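"Guests remember the towels"

The owner of the small guesthouse in Brustendale did not plan to work with visitors. She was a bookkeeper for 17 years, and the house belonged to her aunt. "I came for one summer to help with the breakfasts," she says. "After this I could not imagine going back to the office."

We talk in her kitchen in October, when the season is almost finished. The house has 13 beds, and in July all of them are taken – sometimes for 2 weeks without one free night.

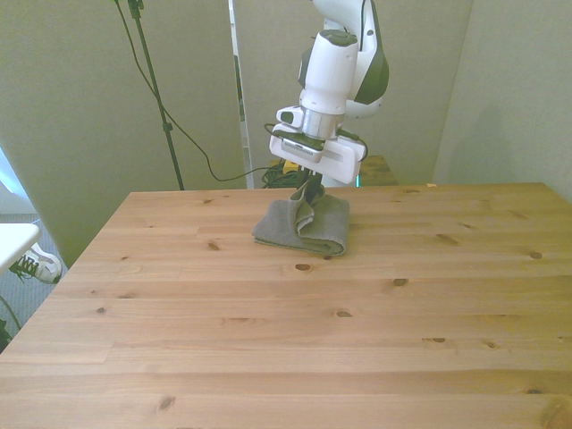 The laundry, she tells me, is the part of the work she underestimated most. In the first year she sent everything to Druner, a laundry in the next valley, and the bill was bigger than the one for food. Now she washes at home. She has given up white and buys terry towels in grey, folded into a simple bundle with soft edges. "A guest does not need a swan on the bed," she laughs. "He needs a towel that dries him."

What would she do differently? She thinks for a moment. "I would raise the price earlier. And I would close in November, because I also must sleep."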